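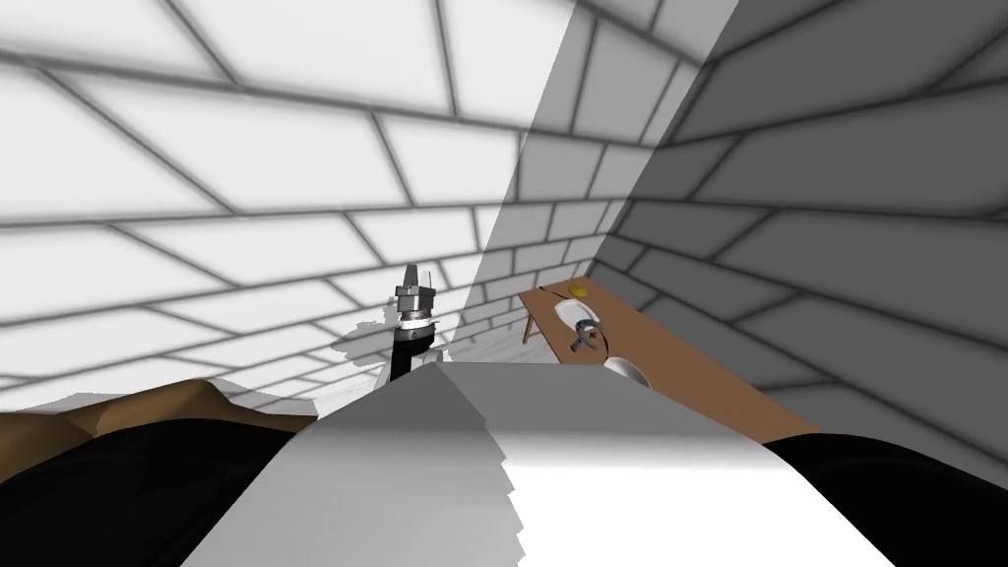 Picking something up feels easy to you, but for a robot it is a giant puzzle! The part that does the grabbing is called a gripper, and there are lots of kinds. Today's robot lives inside a computer, in a pretend room with tiled walls, so we can test grippers without breaking a single dish. See the silver gripper pointing straight up, and the white plate on the table? A plate is tricky. It's flat, it's wide, and there isn't much to hold on to.

So which gripper is best? At Undness we tried 2 of them. The first, Tangen, has stiff fingers that pinch (try it with your finger and thumb). The second, Pundeck, has a rubbery suction cup that sticks on, like a bath toy on the side of the tub.

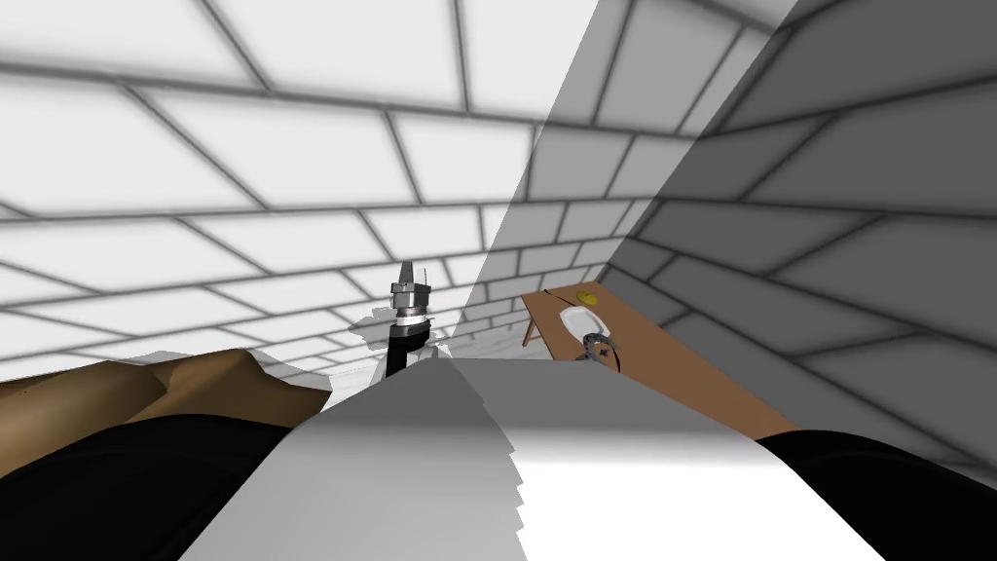 Each gripper got 50 tries at lifting a plate. Pundeck dropped it 2 times. Tangen dropped it 11 times – ouch! But then we swapped the plate for a spoon, and everything flipped. A suction cup needs a smooth spot big enough to seal against, and a skinny spoon handle just doesn't have one. Pinching fingers were great at that job.

Want to be a gripper tester yourself? Put on a pair of thick mittens and try to pick up a coin, a cup and a sock. Next, use kitchen tongs. Write down how many tries each one takes, and see if a friend gets the same winner!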